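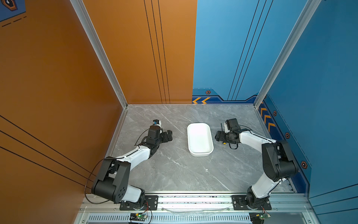
Paint the small room dark or keep it white?

duskpepper
Joined: February
Okay, I finally get to paint the little room at the back of our apartment and I am way too excited about it. It has one window facing north and a low ceiling, and it's been landlord white for as long as we've lived here. I want a deep rusty orange on at least one wall. Maybe two! My sister says it will feel like sitting inside a pumpkin. Has anyone gone bold in a tiny room and lived with it?

millrace_tom
Do it. We did our half bath in dark teal and it's my favorite room in the house. Small rooms are the best place to go wild, you need so little paint. One gallon and you're done with some left over.

HalfPintHilda
I'm going to be the voice of caution here. North light is gray and it turns warm colors muddy. I had a terracotta in a north bedroom and by four in the afternoon it looked like wet cardboard. Went back to cream after one winter.

duskpepper
Oh no, wet cardboard! Which terracotta was it, do you remember?

HalfPintHilda
Something brown-based, and I think that was my mistake. If you must go orange, get one with more red or yellow in it and skip the brown.

Doina Nikolovski
Hilda is right about the undertone but I don't agree about north light in general. I've painted three north rooms in strong colors and loved all of them. What you need is decent lamps, warm bulbs, and more than one of them. My reading room is burnt orange with a blue wall across from it and I still grin when I walk in. Orange and blue love each other!

millrace_tom
Orange AND blue? That's a football team.

Doina Nikolovski
Only if they're equally loud. Pick one to shout. Mine is a strong orange and a soft dusty blue, and the trim is the same blue a few shades down. Paint the trim too, white baseboards chop a small room up.

gravelgarden
Disagree on the trim. White trim gives your eye a rest, and painted baseboards show every scuff from the vacuum. I'd do the walls first and live with them for a month.

duskpepper
I love the darker trim idea so much — but I do also own a vacuum and I'm not careful with it. What about finish? The store guy was pushing satin.

gravelgarden
Satin on trim, matte or eggshell on walls. If your plaster is old, satin will show you every bump in it.

HalfPintHilda
Agreed on that at least. And get sample pots. Paint big pieces of poster board and move them around the room, morning and night. Don't dab it straight on the white wall, the white messes with your eyes.

millrace_tom
Use a gray-tinted primer under the orange too. Orange covers terribly. I needed four coats on a closet door once.

duskpepper
Four coats!! Okay, tinted primer is on the list. I'm picking up three samples Friday after work, two oranges and one blue, and the boards are going up that night. My sister has been told she gets a vote but no veto.

HalfPintHilda
Look at them on a cloudy morning before you buy the gallons. Please!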